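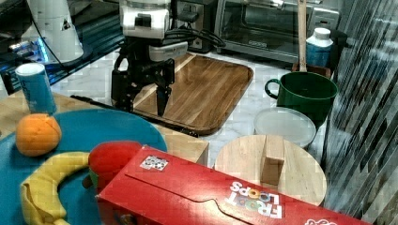 The saving was eaten up by the higher daytime rate before the first bill arrived, according to one Crenshaw householder who took part in last winter's off-peak electricity trial and has now left it. Running the oven after nine at night was fine for a fortnight, she said, and then the children wanted their tea at the usual time.

Her account sits oddly beside the one put out this month by Ilus, the supplier behind the scheme. The company says homes on its Milta tariff cut their evening use by 10 per cent, and it wants to offer the deal across the whole of Crenshaw from December. It calls the trial "a clear success for families".

It may be. The short report published with the announcement makes it hard to tell.

Ilus says 1,944 homes joined and that 1,910 were still signed up at the end, a drop-out rate most firms would envy. But the 10 per cent figure comes from only 1,253 of them. The rest were left out of the sums, the report says, for "incomplete or unsuitable readings". It does not say what made a reading unsuitable, or whether the homes left out used more power in the evening than the homes kept in.

That matters a good deal. If a household carried on cooking at six and was then dropped from the results, the average would look better without anyone having changed a thing. Ilus was asked for the figures for all the homes and said it had nothing to add to the report.

Nor is there much about money. Milta customers pay less per unit overnight and more between four and eight in the evening. The report gives the drop in evening use but no average bill, before or after. A home could use less power at teatime and still pay more for it, and at least one says it did.

The trial also ran through a mild winter. Ilus says the results were "adjusted for weather" by Plekel, a firm of consultants it hired for the job. Plekel's working has not been published. There was no matching group of homes on the ordinary tariff, so there is little to hold the results up against.

Some people did well out of it. Three households who spoke to us said their bills had come down, and all three were already in the habit of running the washing machine at night. One retired couple said they had changed nothing at all apart from the tariff – good news for them, though hardly proof that the scheme shifts demand.

Ilus says joining will be voluntary and that customers may go back to their old rate in the first three months without a charge. What happens after that is not set out in the leaflet now going through doors. The company's helpline told us terms "may vary".

Anyone thinking of signing up would do well to ask for a written estimate based on their own past bills. Ilus says it can supply one on request, by post, within 28 days.

Search news, sport and notices Enter a word or place Go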